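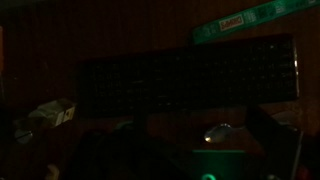
A black keyboard and a metal spoon.

Clearing a Shared Work Surface

Staff at the Hemham office are asked to follow these steps each July.

1. Remove all items and group them by use: office equipment, kitchen supplies, straps and lanyards.
2. Return spoons to the kitchen drawer.
3. Wipe the surface and let it dry for 5 minutes. 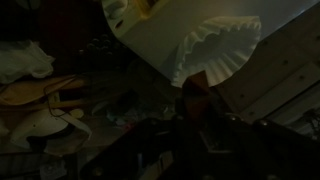 4. Keep paper coffee filters nested in one stack, on a clean shelf. Order more when fewer than 50 remain.
5. Label keyboards for storage.

Related
Storage Requests at Furkcombe
Kitchen Supply List

Comments (2)
Does step 5 apply to loaned keyboards?
Our floor keeps 70 filters on hand. Works well.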